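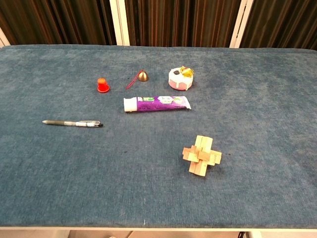 A reader of my last column objects that backup software should be judged on whether it makes the backup, and that restoring is the user's business. The software ran every night, the log said "completed," and in the reader's view the vendor owed nothing more.

I disagree, and I think the disagreement explains most of what is wrong with home backup programs at present.

A backup is a copy that can be turned back into working files on a machine other than the one that made it. If that cannot be done, the user has a large file on an external disk. The log entry "completed" says only that the program reached the end of its list without an error it recognized. It says nothing of whether the archive can be opened, whether the encryption key is stored anywhere except the laptop being protected, or whether the folder with the tax records was on the list in the first place.

I have used three of these programs long enough to have opinions about them. Clollberg came with my external drive. Skareck is the one I paid for. Koo is the free one that people recommend on forums, and I ran it on an old desktop for most of a year. All of them have a schedule screen. All of them send a notice when a job finishes. Only Skareck has a command that reads an archive back and compares it with the source, and it is placed under Tools, then Advanced, then Maintenance, where it is turned off by default and labeled "Consistency (slow)."

It is slow. On my laptop a full pass over 3709 files took 47 minutes, with the fan running the whole time. I understand why a vendor would not want that to be the first thing a new customer sees. The answer is to check part of the archive after each job, with a different part each time, so that everything gets read within a few weeks. This is an old idea. Storage systems in offices have worked this way for a long time, and nothing about a home laptop prevents it.

The pass found 5 files that did not match. Four were mail files that had been open when the backup ran, which is a known problem and can be fixed with a setting. The fifth was a photo catalog that the archive listed at its full size and that would not open after I restored it. Every nightly notice for that period had been green.

Clollberg has a different fault. Its archives are in a format that only Clollberg reads, and the restore program has to be activated online before it will open one. If the old machine is dead, the new machine needs an account login. The password for that account is, for many people, saved in the browser of the old machine. The manual covers this on its last page. I would put it on the first screen, with a button that prints the recovery code on paper.

Koo stores plain copies in plain folders, and for that I can forgive it a good deal. Any computer can read them. It has no version history, however, so a damaged file replaces the good copy on the next run, and ransomware would be backed up as faithfully as anything else. I would not use it alone.

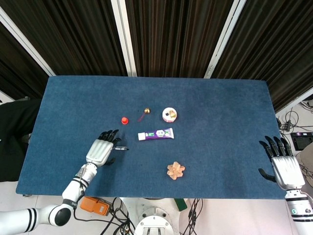

How often should a home user test a restore? Once every 3 months is enough for most people, using a handful of files of different types, restored to a new folder or preferably to a second computer. Open each one. A file name in a list proves very little.

The usual reply from vendors is that customers do not ask for verification. They ask for speed, small archives and a simple main window. I accept that this is what the surveys say. Customers also did not ask for disk caching or journaling file systems, and they are better off for having them. Somebody at the vendor decided that losing data was worse than losing a few seconds, and set the default to match. Defaults are where a software company says what it thinks its product is for.

There is also the matter of price. Skareck moved to a yearly plan in April, and the cheaper tier leaves out the consistency command. I find this hard to defend. Cloud space can reasonably cost extra, and so can phone support. Reading back what the program has written is part of the job of writing it. A cheaper tier that cannot do so is the same product with the gauge removed.

Some readers will say that cloud sync has made the whole question obsolete. Sync is useful — I use Gullamura for documents I need in two places — but it copies deletions as quickly as it copies edits, and the trash folder is emptied on a timer that the user may never have looked at. Sync and backup solve different problems, and the sync vendors could do more to say so.

For the record, my setup as of 7/12/18 is Skareck on the paid tier to an external disk, with partial checks run by a script I wrote myself, plus a weekly plain copy made by Koo to a second disk that stays unplugged. The script is 47 lines long, and most of those lines handle error messages. If one person can add this from the outside, the vendor can add it from the inside, and I will go on marking down any program that doesn't.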